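Ivberg Technical College - Student Projects Forum
Board: Robotics and Automation > Drivix (Computer Disassembly)
Topic: Order of operations for the December demonstration

s.escobedo (Course Instructor)
Posted 29 May 2023

Teams are asked to settle the order of operations for the desktop disassembly task before the end of term. The written order will be attached to the project plan and will govern the practice sessions when they resume. The present draft reads as follows:

1. Disconnect data cables
2. Disconnect drive power
3. Release the drive and lift it out
4. Disconnect motherboard power
5. Place all removed parts in the assigned holders

The time limit remains 30 minutes per unit. Please reply in this topic only. Comments sent by e-mail will not be recorded.

Soledad Escobedo

l.ladefoged
Team 2

Team 2 requests that steps 1 and 2 be exchanged. The power leads lie over the data cables in many of the cases we were issued, and the gripper has to pass through them to reach the data plugs. In our log, 7 of 14 attempts at a data plug ended with a finger catching a power lead. We stopped each of those attempts by hand.

If the power lead is released first and held aside by the other arm, the approach to the data plug is much clearer.

Leif Ladefoged

nayeli_m
Team 1

Team 1 does not support the exchange. The drive power plug is stiffer than the data plug and the case tends to shift when we pull on it. We would prefer to meet that problem after the easier cables are out of the way, so that a shift in the case costs us less.

I would also ask Team 2 which approach angle was used for the attempts in the log. We come in nearly flat over the drive cage and have had few catches.

Nayeli Maldonado

l.ladefoged
Team 2

The approach was from above, with the wrist turned so that the fingers open along the length of the case. A flat approach was tried early in the term and dropped. With our finger plates the linkage touches the sheet metal before the tips arrive at the plug.

I accept the point about the case shifting. It has happened to us too.

h.cisneros
Lab Staff, Aguirre Laboratory

Two matters from the laboratory.

The shifting should be dealt with at the fixture and should not decide the order of steps. A request for side stops may be submitted on the usual form. Please give the outside measurements of the case, as the units differ.

Teams are also reminded that the wrist cameras must be cleaned before a session and that the cable loops on the arms are to be checked for slack. A tight loop at full reach has pulled a connector loose once this term already.

Heriberto Cisneros

abundio.solis
Team 3

Team 3 has no strong view on steps 1 and 2. Our concern is step 4. The large motherboard power plug has a locking clip that must be pressed while the plug is pulled, and we have not done this reliably with one arm. We would like the rules to permit one arm to press and the other to pull. The draft is silent on this.

We would also like to know if memory and processor are included. The draft does not list them, but the Stirkatik entry rules from last year did.

Abundio Solís

s.escobedo (Course Instructor)

Both arms may be used at any step. I will add a sentence to that effect. Memory and processor are outside the task this year, and boards will be supplied without them.

For reference when replying, these are views of the units on the bench and from the wrist.
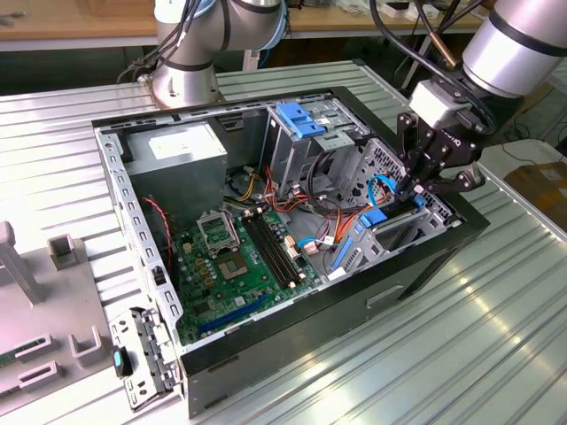
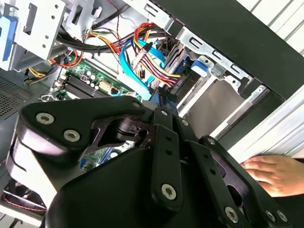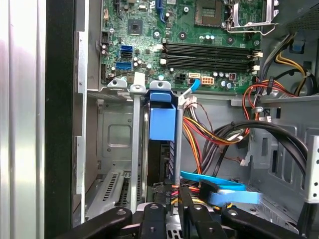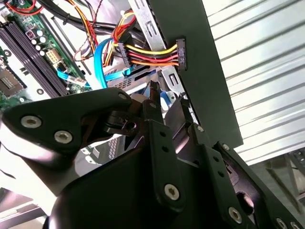

Desktop tower with the side panel removed, main board and drive area.

On the question of steps 1 and 2, I am inclined to let each team declare its own order in the project plan, provided that the declared order is then followed for all 14 graded units. A team that changes its order partway through will have the earlier units marked again under the new order.

nayeli_m
Team 1

Team 1 can accept this. We would ask that the declared order be due after the side stops are fitted, since the result may change our preference.

l.ladefoged
Team 2

Agreed on the due date. Team 2 still considers that a single order would make the results easier to compare, and we ask that this be noted.

s.escobedo (Course Instructor)

It is noted. The due date will follow the fitting of the stops, and Mr. Cisneros will post here when they are available.

h.cisneros
Lab Staff, Aguirre Laboratory

Forms received from Teams 1 and 3. Team 2's form has no measurements on it - please resubmit.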